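Ullora opened its actuator plant in Clivdale to visitors in May, and the tour ran from 9:30 a.m. until shortly after noon. The company makes geared joint drives for legged robots, mostly hips and knees, and sells them to integrators who build the rest of the machine.

14 comments

The route began in the winding room. Stators are wound by machine and then checked by hand for resistance between phases. Each joint gets a serial number at this point, and the last one issued before our group arrived was 3776. Gear cutting is done elsewhere. The ring gears come from Kadrić already hardened, and Ullora only laps and inspects them.

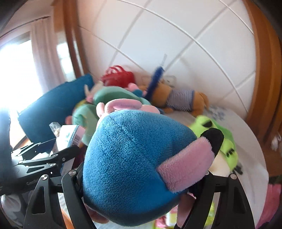
Assembly takes place at 21 benches, each set up for one joint size. A finished knee drive is rated at 212 newton-meters peak, a figure the company holds for up to three seconds before the controller limits current. Continuous torque is much lower and depends on how the joint is mounted. Vasilis Nikolaidis, who led the technical part of the tour, put most of the losses in the seals. The current seal is a double lip type, and a single lip version is on test.

The test hall was the most useful stop. Every drive runs 100 cycles against a brake before shipping, with backlash measured at the start and at the end. Drives that drift outside the limit go back to assembly for new shims. A separate rig drops a weighted leg onto a steel plate to load the knee the way a landing would. It was running during the visit and could be heard from the parking lot.

Control software is supplied by Rendex. The joint accepts position, velocity or torque commands over a single cable, and the torque loop runs on the drive itself. I asked about behavior after a lost connection. The default is to damp and hold, and it can be changed in the settings file.
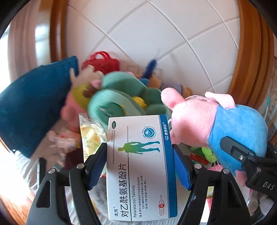

White OTC medicine box held upright between two blue ribbed pads.

Prices were not discussed. The next plant tour is planned for the fall, and places are booked through the Ullora front office.

Shares: 38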